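Keeping the Two-Arm Cell Happy

Hi all, and welcome to the gallery page for our two-arm cell at Brullura. I look after it most of the week, and people keep asking me what "looking after it" means when the thing mostly moves mugs and bowls. Fair question! So I've put together some notes to go with the gallery, in the order I go round the cell. If you're hoping for high drama you'll be let down. A lot of it is cable ties.

Cables first, always. The purple-gray ones run up the arms with small ties holding them, and the trick is leaving a loop at the wrist big enough that the arm can turn all the way without tugging. Ifor Parry tied the first set and made them lovely and snug, and we lost a connector in March because of it. Now I swing each arm through its full reach by hand with the power off before I snip the tails. My loops look a bit silly and tall, but they last.

Fingers next. I wipe them down with a lint-free cloth and look for shiny spots where the covering has started to go. Glass is hard on them, mugs hardly bother them at all. We keep spare coverings in the Bendex drawer (second one down, under the hex keys, please put them back in there) and it takes me two minutes to change a pair if I've remembered to cut my nails. If I haven't, well, find Tracey Cheetham. 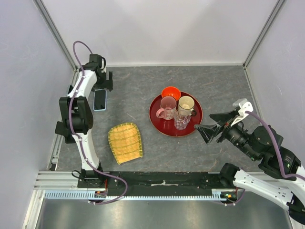
After the fingers I do the base bolts, and I do them with the torque wrench even when I'm sure they're fine. Gertraud Bachmann caught me going by feel once and I haven't heard the end of it. The bases get marked with a paint pen across the bolt head so you can spot a turn from where you're standing. When one has crept, I take it out, clean the thread, put a drop of the blue stuff on and start over.

Then it's homing. Both arms go to their rest pose and I check the numbers on the screen against the sheet taped inside the cabinet door. The left one has always been the fussy one — Hervé Caron swapped its elbow motor last spring and it came back three counts off, so there's an offset saved under program 513. Please don't tidy that program away! It looks like junk and it isn't.

Last job is the slotted strip along the front. Crumbs, tie ends, the odd screw, everything you drop ends up in it. I go along with a soft brush and the little Skov vacuum, nozzle well back from the boards, and anything metal I find gets taped to the log page so we can work out where it came from. Fabrice Jacquet has matched two screws that way so far. One of them was from his glasses.

The wrist covers are due next and I'm still waiting on the parts from Elus. I'll add to the page once they're on.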